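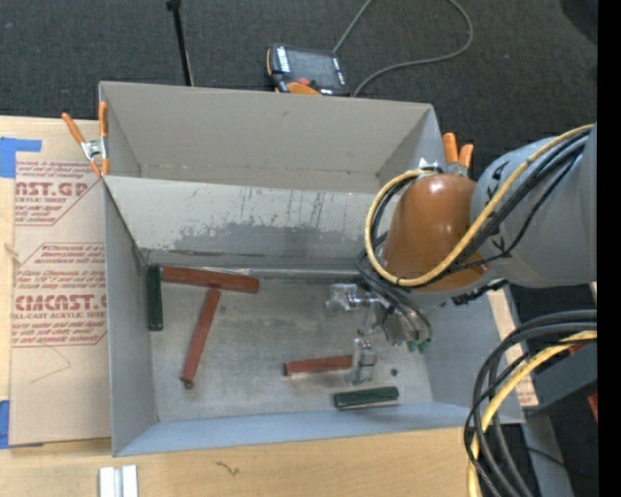
The picking bin on its table, with the red and green blocks and the gripper at work.

Jumik bin picking build – frequently asked questions

Last changed: Thu 20 December

I get many of the same questions about the Jumik build, by mail and at the bench in the Sterdale shared workshop. I collected them on this page. English is my second language, so if an answer is not clear, please write to me and I will try again.

What is Jumik?

It is my name for a small bin picking setup. An arm takes blocks out of a metal bin, one after another, and puts them down in a place I choose. When all the blocks are out, I throw them back in by hand and it begins again. I started it in order to learn about grasping, and I still learn.

Is it a home project or a workshop project?

Both. The software, the block cutting and most of the thinking are done at home in the evening. The arm stays in the workshop, where there is a proper power supply and enough floor.

Did you build the arm yourself?

No. The arm is an industrial one and I bought it used. The part which I built is everything after the arm: the adapter plate, the finger tips, the cable routing and the program. If you want to make an arm from zero, this page will not help you much, I am sorry.

Why a sheet-metal bin? Would a plastic box not be easier?

A plastic box is easier for the first week. Mine bent when the fingers pushed on the wall, and then the wall was in a different place than the program believed. The metal bin stays where it is. It is divided by a long inner wall, and I use only the deeper compartment in front. The other one I keep for tests of moving blocks from one side to the other.

The paint on the inner wall looks bad. Is this a problem?

It is only ugly. The wall has many short dark scratches and a worn patch along the lower part, and the ledge at the foot is marked too. I do not repaint it. If you copy the build, choose a bin you do not love.

How do you hold the bin on the table?

With two spring clamps, the kind with orange handles, one on each side. They are fast to remove when I must clean. Do not trust them with heavy loads. If the arm presses hard against a wall, the bin can still slide a little, so after any collision I check the position again before I continue.

What are the blocks, and which size should I cut?

Simple rectangular blocks in two colors, reddish brown and dark green. The exact size is not so important. Measure how far your fingers open and stay well under this. Break the sharp edges with sandpaper and let the paint dry overnight, otherwise the blocks stick to each other.

Why so few blocks?

With few blocks I can see why a grasp is bad. I tried a full bin in the first month and I could not understand anything from the results. Now I use a small number and arrange difficult cases on purpose: one block close to a wall, or two which make a T together. When these go well, I add more.

Which case is the most difficult?

A block in the corner, parallel to the wall. One finger needs to go between the block and the metal, and there is no space for it. My program first pushes the block a little toward the middle and then tries the grasp. It makes 4 attempts and after this it stops and waits for me.

How many picks did you do until now?

The counter in the program passed 1000 in December. I reset it by mistake once in the summer, so the true number is higher, but I cannot say how much.

Is it fast?

No. One pick takes 9 seconds at the speed I allow. The arm could move much faster, but I share the room with other people and I prefer that it is slow.

How do you guide the cables?

This I rebuilt more times than anything else. The cables and hoses run along the outside of the arm, and they need a wide loop at the joint. If the loop is too short, it pulls when the wrist turns. If it is too long, it hangs into the bin and catches a block. Move the arm by hand through all its extreme positions before you tie anything. Leave the last tie open until the next day – you will want to change it.

What is the acrylic sheet for?

It will become a guard for the front and the side of the table. I leave the protective paper on until all the holes are drilled. Please use a drill made for plastic and go slowly, I cracked my first sheet with a normal metal drill.

What about safety?

Keep the handheld controller where you can reach it without leaning over the table. Mine lies behind the bin, on the carpet, when I work from that side, and it comes with me when I change sides. Learn where the red button is with your eyes closed. Never put a hand into the bin while the program is running, also not for "only one block".

What did it cost?

Without the arm and the gripper, I paid 300 euros. The biggest part was the computer. I do not publish the price of the arm, as used prices change so much that my number would only confuse you.

Which software do you use?

The motion part is my own program, called Grekum. It is not beautiful. The calibration uses the Kolář board, a printed pattern that I fix on the floor of the bin before the blocks go in. The files for both are on the downloads page, together with the drawing of the adapter plate.

Can I visit and see it?

Yes, on the open evenings of the Sterdale workshop. Write before you come – some evenings the arm is in pieces.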